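1 min read

In February my mother decided that all the bottles must leave the house. She had saved them since the summer, for water, for oil, for nothing. I brought the green bin and began slowly.
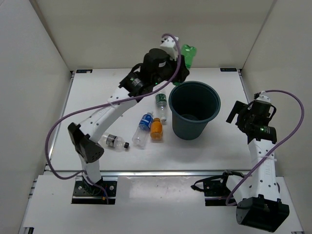

Jummai asked from the stairs if I would keep one for the seeds. I said yes, but I did not know which one. Each bottle was a little bit my mother's.

At 6 she came home, looked into the bin, and took one back.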